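Bowls, racks and a robot that learns from corrections: tips from our test kitchen

At Hitholm we study how a robot can put away the dishes after it has watched a person do it. Many readers of this page wrote to ask what we found out, and if some of it is useful in a normal kitchen. My answer is yes, more than I expected. What is difficult for a gripper is often also difficult for a tired person in the evening.

First I explain the method in a few words, so that the tips make sense. In our project, which is called Kekana, the robot first learns from demonstrations. A person guides the arm and moves a bowl from the table to a rack or back. We recorded 950 of these. Then the robot tries alone, and when it begins to go wrong, the person takes over for a short moment and gives the control back. Only these short corrections are added to the training, and we call this step Lakby. After 200 corrections we tested again.

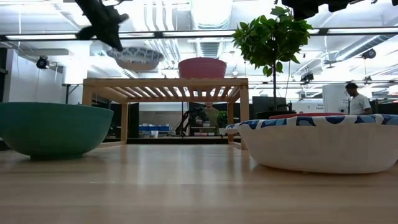 Meriem Zaki
Research engineer, household handling group, Hitholm

The test was 60 trials with bowls of different size and shape, before and after the corrections. Before, the robot failed in roughly a third of them. After, it failed in seven. We also trained one version with more full demonstrations and no corrections, and this version became only a little better. The full demonstrations show mostly the easy parts, because a person who does it well does not come near to a mistake. The corrections show the last small movement above the rack, and there most of the failures happened.

Now the tips. They come from our notes on the failed trials.

Lift a bowl by the rim, but set it down by the foot. The rim is easy to hold, for fingers and for a gripper. When you put the bowl down, look at the foot and not at the rim. In our failed trials the rim was often in the correct place and the foot was touching the neighbor bowl.

Be careful with wavy rims. A scalloped edge gives a different width at each place where you hold it. The robot closed too early on the high parts and the bowl turned a little in the grip. At home, hold such a bowl at a low part of the wave, or put the other hand under it.

Leave a place for the hand. When two bowls stand side by side on a narrow rack, the second one needs free space for the bowl and also for the fingers which let it go. I now leave the width of two fingers between bowls on my own shelf. Before you load a new rack, make one try with the largest bowl.

Stop above the place, then go down. The people who gave the best demonstrations made a very short pause over the rack before they lowered the bowl. The robot learned this pause from them. Somebody who moves in one fast curve from the table to the shelf hits the edge more often. I tried it with my children and it helps them too.

Glossy tables need attention. A shiny table top reflects the lamps, and for the cameras a bright reflection can look like the edge of a dish. For people it is a smaller problem, but a clear glass plate on a glossy counter is easy to miss. Put a matte cloth under glass things.

Do not change the rack and the bowls on the same day. This is more for people who do experiments, but it is good also when you organize cupboards. If you change both and it becomes worse, you do not know which one was the reason. We lost most of May in this way, with a new rack from Jellero and a new set of bowls at once.

Correct small and early. When you teach somebody to load the rack, do not take everything from their hands and show it again from the beginning. Let them do the part they can do and help at the moment when the bowl starts to tilt. In our results a correction which came late, when the bowl was already against the rack, was almost without value. The arm then learned how to get free from the rack, but it still came in at the same wrong angle.

What does not work yet: bowls inside other bowls. The robot takes two when it should take one, and the corrections did not improve this very much. For stacks at home I put a sheet of kitchen paper between bowls of the same size, then they separate easily. For the robot we have no such trick at the moment, and we will test a slower first lift with a small turn of the wrist.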